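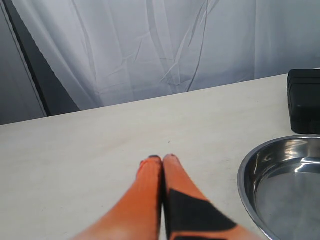 Prys Edwards commented: which language is the play in, and has anyone in the company ever run surtitles before? The advice changes a lot depending on that.

# Surtitles for a small touring show — live operator or automatic software?

**wingside_estden**

To answer Prys, the play is in Italian and no, none of us has. We're a small company in Estden hosting a visiting group in September. The show runs 90 minutes without an interval, in a room with 40 seats, and most of our audience will have no Italian at all.

The visitors have sent a translation. What we don't have is anyone who has sat at a laptop and pressed a button in time with actors. A member of ours wants us to pay for Pumphrey, a program that is supposed to listen to the stage and move the titles on by itself. The sales page is very cheerful about it. I'm less so. The group are known for overlapping speech and for changing things on the night, and I can't see how software copes with that.

Has anyone used it, or something like it, on a play with real people talking over each other? And if we do it by hand, how much practice does the operator need?

**Pudelari**

We used automatic titles once and it was fine. Ours was a monologue though. I would just try it, you can always turn it off.
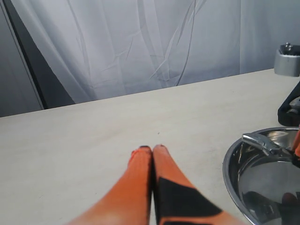 *Orange fingers, black at the tips, on a pale tabletop.*

**Prys Edwards**

"You can always turn it off" is true, but then you've got a dark screen and an audience that can't follow the play. I wouldn't count that as a plan.

I haven't used Pumphrey, so take this as a view on the general idea. Every demonstration I've been shown of automatic titling had one actor, speaking clearly, close to a microphone and word-perfect. Ask them for a full recording of a show with overlapping speech, start to finish. If they send you a clip with music over it, you have your answer.

Do it by hand. When we did the Traltach double bill I ran the titles myself from ordinary slides, and this is what I'd pass on:

- Cut the translation hard. Two lines on screen at most. People came to watch the actors, and a full script over their heads means they won't.
- Put a blank slide in wherever there's a pause, a song or a bit of business. I forgot these at first and left a punchline up through a long silence — horrible.
- Don't show a joke before it's spoken. Split the slide if you have to.
- Print the original text with the slide numbers marked in the margin. The operator follows the paper and glances at the laptop.
- Number the slides so you can type a number and jump. If they skip a page you'll need it.

As for practice, I'd want two full runs with the actual cast, or a video of a recent performance if they arrive too late for that. Your operator doesn't have to be fluent but must be able to hear where they are in the text. Someone with a bit of school Italian and good concentration would do. I'd be wary of anybody who says they can pick it up at the dress rehearsal.

Check the view from the back row and the far ends too. Ours looked lovely from the middle.

**wingside_estden**

Thanks both. I wrote to Pumphrey asking for a full recording and they've offered me a 15 minute call with sales, so I think we'll be doing slides. The visitors are sending a video. Still not convinced we can cut the text to two lines without losing half of it, but I'll have a go at the first scene and see.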